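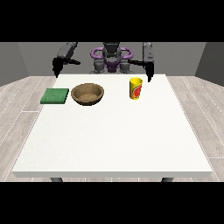
Engineering > Notebooks > Tray line cell

4 min read

November, 7:40 am

Overnight sim batch finished. 242 runs of the bowl-cup-sponge setup, 16 aborted by the planner, mostly the left arm changing its mind about the elbow. Want to fix that before Todeck sends the new wrist limits and breaks it some other way.

Went down to the tray line at Correia afterward to compare against the people who do this for a living. Clearing a table there means bowl, cup, wipe, next, and talking about soccer the whole time. My sim has no soccer. It also has no second person reaching across you for the sponge, and that turns out to be most of the job.

Things the line crew told me, unprompted:
- nobody minds losing the wiping
- they mind losing the sink end, it's warm and you can sit
- if the arms stop, who gets called? (Us, apparently. Adding a phone to the budget.)

Shift lead's plan has the cell taking the wiping and two people moving to inspection. Inspection is a stool and a bright light. One of them asked if the robot would like the stool. I wrote it down as a requirement and then crossed it out.

2:15 pm

Elbow fix: raised the cost on the flip, reran 100. Aborts down to 7. Cycle time got worse, so we are now slower and more dependable, like me.

Still open:
- cup grasp from the side vs. from above. Skiltano gripper fingers are longer than the ones in the model, need to swap the mesh
- sponge is a rigid body in sim. A real one is not — ask Tinano if they have anything soft that runs faster than lunch
- handover button. Crew wants it at hip height on the aisle side, drawing has it behind the cell
- move the drawing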